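How to Get Cheap Day Seats for a Musical

I've been buying last-minute theater tickets for years now, and people keep asking me how I do it, so I'm finally writing it all down. My system is pretty simple (and a little bit nerdy, sorry!).

Start with the size of the house. The Trilness has 900 seats and the Kawaguchi has nearly 2,000, and you'd think the big one would be easier. Nope! The Kawaguchi sells its leftovers online the night before, while the Trilness holds back the front row and sells it in person every morning. I love that front row. You see the sweat and the conductor's eyebrows.

So step one: find out how your theater does it. Look for "day seats" or "rush" on the ticket page, and if you can't find anything, call the box office. They're usually happy to tell you, and they'll also tell you the limit per person. Mine is two.

Step two is picking your show date. Go for early in the run, before the reviews are out, or a matinee in the middle of it. I got into Lernar that way last June — center seats, for less than I'd paid for dinner. 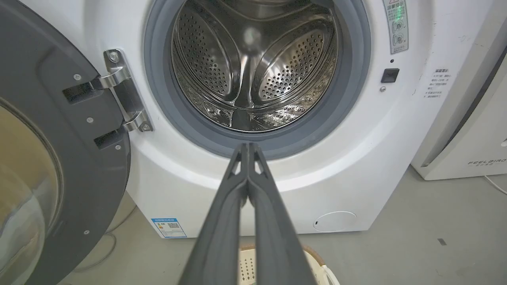
Step three, get in line early. For a normal show I turn up an hour before the window opens. For something with a star in it, make that two hours and bring a folding stool. Have a card and some cash ready, plus ID if they ask for it.

Step four: be flexible! If you're going with a friend, say right away that you'll sit apart. Ronaldo Javier and I saw Skutex from opposite ends of the same row and argued about the second act all the way home, so we didn't miss out on a thing.

And if the window closes before you get there, ask about returns. Come back at 4, when people start handing tickets in, and stay close to the desk. Check for a pillar before you pay, though — "restricted view" can mean anything from a handrail to half the stage.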